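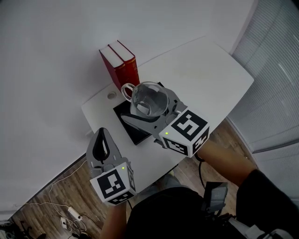
By Ilinca Dorvan, science writer for the Laremik young readers' pages
May 6, 2018

How does a robot learn to pick up a mug?

You have picked up so many cups in your life that you do not think about it anymore. Your hand goes to the cup, your fingers close, and you drink. But when you were a baby you could not do it. You needed to watch other people, and you needed to try many times.

A robot also has to learn. In Garus there is a small workshop where people prepare lessons for a robot called Claso. I visited it to find out how the lessons are made, and I was surprised that most of the work is done by people sitting on a chair.

Borrowed fingers

In the picture you can find a glass mug, held by two gray fingers. These are the fingers of a gripper. A gripper is a kind of hand for a robot, but this one is held by a person. The person holds one gripper in each hand and moves it where it should go.

Why does the person not use the normal hand? Think about your own hand. It has five fingers, and each of them can bend in several places. The hand of Claso has only two fingers. If you show Claso how to do something with five fingers, it is like teaching a fish to ride a bicycle. So the teacher takes the same kind of hand as the pupil, and everything the teacher does is something that the pupil can do also.

It is harder than it looks! I was allowed to try it with a plastic cup, and I dropped it two times before I got it up from the table. You cannot feel the cup through the gripper as you feel it with your skin. You must look very well.

What are the white cubes for?

On each gripper there is a white cube with black and white squares on it. Maybe you have seen a pattern like this on a ticket or on a box in a shop. A computer can find such a pattern in a picture quickly, because it is so different from tables and walls and sleeves.

When the pattern looks big, the gripper is near the camera. When it looks small, the gripper is far. When the pattern is tilted, the gripper is tilted too. From this the computer can work out where the gripper was and how it was turned. It does this again and again, for every little moment of the movement, until it has a long path like the line you make with a pencil.

One time from the start to the end is called an example. It could be: take the mug, lift it, put it down, let it go. The computer keeps the pictures and the path together.

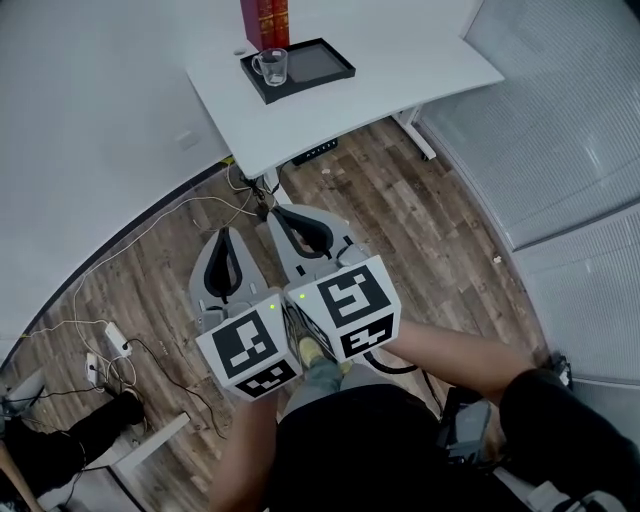 Why one example is too few

Imagine that you see only one dog in your life, and it is a small brown dog. Then a big white one comes. Would you know that it is a dog?

With mugs it is the same for Claso. If every example had the mug in the same corner, with the handle to the same side, Claso would learn to go to this corner. Then you move the mug a little, and the robot closes its fingers in the air. For this reason the people in Garus change small things between the examples. They put the mug in another place, or turn the handle, or start with their hands higher or lower.

For the mug lesson they made 783 examples. All the lessons together have 3621 already. The people there told me that a good lesson may need about 2000, so the mug is not ready yet, and they want to finish it in November.

Are mistakes thrown away?

Some are. If the person forgets to start the recording, or if a sleeve covers the pattern for a long time, the example is not useful.

Other mistakes are kept. Sometimes the gripper misses the handle, and the person goes back and tries once more. This is good to have, as Claso will also miss sometimes, and it should know what to do after.

Try it at home

You need two wooden spoons and a plastic cup. Hold one spoon in each hand and lift the cup with them. Put it down on another place without letting it fall. Now ask a friend to watch you and write down every step. Did your friend write how hard you pressed? Did your friend write where the cup was in the beginning?

Words to remember

Gripper: the part of a robot that takes and holds things.
Example: one recorded try, from start to end.
Pattern: the black and white squares that the computer looks for.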